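Search this manual Go

Stindusari Build Guide - Part 3: Teaching the Toast Drop
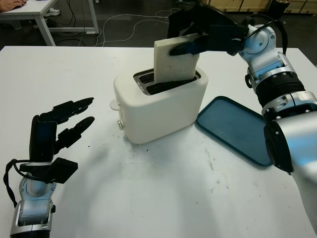 SETUP > FIRST TASKS

Okay, both arms are bolted down and the Quaye controller boots without yelling at you. Time for bread! I picked toast for my first real task because the slot is narrow and the slice is squishy, so you find out fast how good your calibration is.

1. Put the toaster in the middle of the table, slots running across, and leave it unplugged. We're only practicing the drop.

2. Set your tray to the right of the toaster. Mine is a teal plastic one with a raised rim (the rim gives a slice something to stop against).

3. Load the Skunlow profile and set the right-hand grip limit to 317. I started at 1198 and made crumbs.

4. Park the left hand open, low and to the left, fingers toward the toaster. Later on it gets to work the lever.

5. Pinch the slice by its right side, with one finger flat across the front face, and bring it in upright over the nearer slot.

6. Lower until just the bottom edge is in, then stop and look. If it leans, back out and fix the wrist angle now - forcing it folds the bread.

7. Happy? Drop the speed to about 98 and let go slowly.

Note: Check the cable loop over the right wrist before every run. It needs enough slack to follow the hand all the way down.

CAUTION: Keep your own hands off the table while the arms are live, and keep the stop button where you can reach it.

Stale bread is easier. Save the fresh loaf for Part 4, where we push the lever.

Get Randudeo build notes by email. Enter your address Subscribe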